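3.2 What people meant by "level"

I had gone into the Haverford interviews thinking I'd be asking about shelves. The plan was simple enough: visit people who do a bit of woodwork at home, look at what they'd put up, and ask how they knew it was straight. By the end of November I had 13 long conversations on tape and hardly any of them had stayed on shelves for more than a few minutes (one was nearly all about a shed roof, and I enjoyed it enormously).

What they wanted to talk about was flatness, and above all whether you check it with a tool or with your eye. I'd split them beforehand into measurers and lookers, on the strength of the short questionnaire that went out to 300 households in the first round. That split fell apart almost at once. The people who ticked "always measure" on the form turned out, when I sat in their kitchens, to do a good deal of squinting along edges with one eye shut. And the ones who ticked "by eye" nearly all owned a spirit level and knew which drawer it was in!

Pale, striped boards came up again and again. Figure 4 has one in maple, and I mention it mostly for the banding, the lighter and slightly darker strips running side by side across the top. Several people told me that stripes like those pull the eye along and make a board seem straighter than it is, while others were just as sure that they show up every fault.
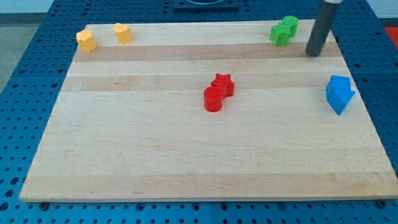

Figure 4. Board made of pale maple strips, with lighter and darker bands.

Thirumalai Gounder would have none of this, and told me that stripes had nothing to do with it, that a board looks straight if the wall behind it is straight, and that I ought to be asking people about their walls. I did start asking about walls after that, so the later interviews have a fair bit on plaster that the earlier ones lack. I haven't tried to patch the gap.

The words themselves were slippery too. "True" was used for flat, for square and sometimes just for well made. "Level" could mean level with the floor, even when everybody in the room agreed the floor sloped. In the Undow terraces, where the floors slope quite badly, this second meaning was the usual one, and two people thought a shelf hung by the spirit level looked wrong and had moved it to match the skirting board.

Wanda Ruiz-Ortega coded the transcripts separately from me and we disagreed most over exactly these passages. I'd been marking them as mistakes - she had them down as a different standard, properly applied. I've come round to her coding and it's the one used in the rest of this section, although my first set of codes is kept in the appendix for anyone who wants to compare the two.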